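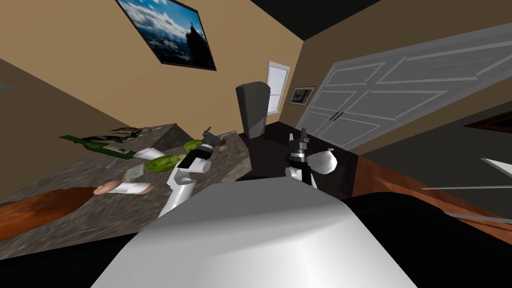
# The force limit that wasn't on

I said last month I would write up the cucumber problem once we understood it. We understand it now, or at least the part that hurt the arm, so this is the write-up. It's mostly for the people who use the same kitchen setup and have been asking why the real robot was parked for most of May.

The short version: a force limit on the left arm was switched off in our simulated kitchen by a settings file, the robot learned to press on the counter as part of picking things up, and then the same settings file went onto the real machine. The arm pressed into a real countertop until the wrist gave out. No one was hurt. The stop button works and was used.

## The task

The kitchen is called Zarkasmont. We didn't name it; it came with the scene pack. It has a granite counter with food and clutter on it, and the robot stands at the counter with both arms forward. The task we cared about is "put the smaller cucumber on the cutting board." The board is at the near end of the counter and the smaller cucumber is toward the back, past the larger one, so the left arm has to reach over quite a bit of stuff to get to it.

We picked this task on purpose. Two cucumbers means the robot has to choose. The bottle lies on its side and can roll if it gets bumped. There's a knife near the back edge that we want it to stay away from. The bread roll is right by the board, which makes the placing harder than the picking in a lot of layouts.

The right arm does nothing useful in this task. It stays up over the dark cabinet and is supposed to hold still. That matters a little later on.

## How it looked before

The old version of the policy was slow and missed a lot. The gripper would come down over the back of the counter, hover, shift over a bit, hover again, and then close too high. The cucumber would squirt out or just not be there. When it did get a grip it usually finished the job.

The new version, which we trained in the spring, was much better at the grasp. It came down, hovered for a moment, went straight down and closed. We ran 618 episodes of it in Zarkasmont and only 3 of them ended with the cucumber on the floor. I was pleased with that and I told people so. I also watched maybe a dozen of the recordings all the way through, and they looked fine to me.

They weren't fine. The fingertips were touching the granite on nearly every grasp and pushing down on it. In the recordings you can't see pushing. The counter in the simulator doesn't bend, the arm doesn't shake, and the motors don't make a noise. All you get is a gripper that reaches the surface and closes neatly. The counter was acting as a guide for the fingers. Once they were jammed against it, the height was always right, and the grasp got easy.

## What was supposed to stop it

Tritton, the controller we run on both arms, has a downward contact limit. Ours is set to 10 newtons at the fingertips. Go over it and the arm backs off and the episode is marked as failed. The same limit exists in the simulator and on the hardware, and both read it from the same settings file. We did it that way so the two would always match.

They did match. That was the trouble.

Back in the winter somebody (me) was working on a different task, one with a drawer that needs a firm shove to close. The limit kept tripping, so I turned it off for the left arm in a branch. I left it on for the right arm, which did nothing in that task either. The drawer work got shelved. Later on I merged some joint calibration changes out of that branch, and the limit setting came along with them. It was one line. The review was a long list of calibration numbers with that line in the middle, and it went through.

Both arms have a status light in the Tritton panel that says the limit is active. The light is driven by the right arm's setting. I don't think that was ever a decision. Whoever wrote the panel read the first entry in the list, and the right arm is first in the list. So the panel was green the whole time.

## Wednesday

We moved to the real robot on a Wednesday morning. Our test room at Villside has a counter at the same height as the simulated one, with a stone top, and we had real cucumbers from the grocery store. Yuk-lan Lu was on the stop button and I was at the keyboard.

The first attempt went well. It picked the cucumber and put it on the board. Yuk-lan said the arm sounded strained on the way down. I heard it too, but I put it down to the reach, since the arm is nearly straight at that distance and it always hums a bit there.

On the second attempt the cucumber was sitting slightly farther back. The arm came down, touched the counter and kept going. With nowhere to go, the elbow rose and the whole base rocked toward the counter. The wrist made a loud crack. Yuk-lan had the button down before I had finished reading the error message, and the arm went limp against the edge.

The log showed a peak of 70 newtons at the fingertips. The wrist gearbox was cracked, one finger pad had torn off, and there was a chip in the front edge of the counter where the forearm had come down on it. The cucumber was in good shape.

I want to be plain about the part that bothers me. We had both stood next to that counter earlier in the morning, setting things out, with the arms powered. The motion wasn't running then, and our rule is that hands stay away while it is. But the limit is the thing that protects you when someone breaks the rule or the software starts at the wrong moment, and we'd been working for weeks as though we had it.

## Finding it

It took a day and a half, which is longer than it should have been. I began with the force sensor, because I trusted the settings. Then I blamed the difference between the simulated counter height and the real one. There was a small difference, and it made a good story, and I wrote half a page of notes on it before Yuk-lan asked what force the simulator had been reporting.

I didn't know. We weren't saving it. Contact force gets calculated on every step and thrown away at the end of the episode unless you ask for it. We turned it on and reran the same episodes, and the left arm was over the limit in almost all of them. After that, finding the setting took a few minutes.

The other thing the rerun showed was that the three failures were the most careful episodes of the lot. In each one the gripper stopped above the surface, closed without touching it, and lost the cucumber on the way over. From the score alone you would pick those as the bad ones.

## What we changed

- The limit can't be turned off from the settings file anymore. Turning it off takes a switch at startup, and it only lasts for that session.
- The hardware refuses to start if the limit is missing for either arm.
- The panel now has a separate light for each arm.
- Every simulated episode saves its peak contact force, and the number sits next to the success rate in the report. An episode over the limit is a failure even if the cucumber lands on the board.
- Before a new policy runs on the real robot, we press down on a bathroom scale with each arm and check that it backs off. This takes hardly any time and I wish we'd been doing it from the start.

The gearbox went out to Liao for repair and came back working. I swapped the finger pads myself. The chip in the counter is still there.

## Where it stands

With the limit back on, the trained policy is useless, as you'd expect. It goes down, touches, trips the limit and backs off, over and over. We're training again from the older version. The new runs are at the stage where the gripper hovers over the back of the counter and can't quite commit, and I've gotten more patient about watching that.

A couple of readers asked if a softer simulated counter would have caught this. It might have made the pressing visible, and I'd like to try it, but it also changes how everything else sits on the surface, and the bottle already rolls more than I want it to. I would sooner read the force number.

If you pulled our settings any time between the drawer work and the end of May, check the left arm entry. The line you want is the downward limit, and it should have a value in it — if it's blank, it's off. Don't go by the light.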